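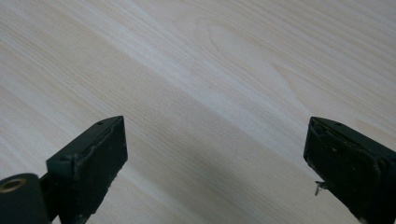 Last October I joined a postal chess league. It's called the Voron League, it runs out of Pusturstead, and the average game takes longer than my last two jobs.

You write your move on a card, put a stamp on it, and mail it. Then you go live your life. At some point a card comes back telling you why that was a bad move.

I have been losing the same game since fall. I know I'm losing. My opponent knows I'm losing. We are both still buying stamps.

There are 200 players in the league and as far as I can tell I am ranked under all of them, including a guy who stopped answering his mail.

The rule book says you get 4 days to reply after a card arrives. It doesn't say what you're supposed to do on the first three. I look at the position, make tea, look again, and then on the last evening I move a pawn in a panic.

You can buy good handmade cards from a shop called Sugiyama. I bought a pack of 200, so I now own enough cards to be beaten well into retirement.

People ask why I don't just play online. I did. I lost a lot faster, to kids, and some of them typed "gg" before I'd seen the problem.

A postal opponent has manners. Mine puts the weather at the bottom of every card. "Knight takes e5. Frost again." I've never had worse news delivered so nicely.

There's also a newsletter, the Fedovard Letter, which prints results and a column on endgames. I have never gotten to an endgame, so for me it's basically travel writing.
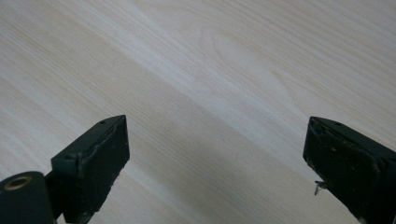 Vol. 4, No. 19

This issue has three pages on whether a smudged "5" that looks like a "6" is binding. Letters were sent. Letters were sent about the letters. I read every word standing up in the kitchen.

My position, for the record: it's binding if it's their smudge.

It also printed my game from last winter under the heading "A Short One." It was fourteen moves. The notes stop at move nine, where the editor just writes "and so on."

Biggest mistake so far: I wrote my move on the wrong card and sent my bishop to someone playing a completely different opening. He wrote back, very politely, that he didn't have a bishop there to worry about but wished me luck with it.

Second biggest: setting up the game on a real board so I could "really study it," then dusting.

Anyway, a card came at noon. Rook to d1, check, light rain expected. I have until the end of the week to find the least embarrassing square for my king, and I'm out of stamps.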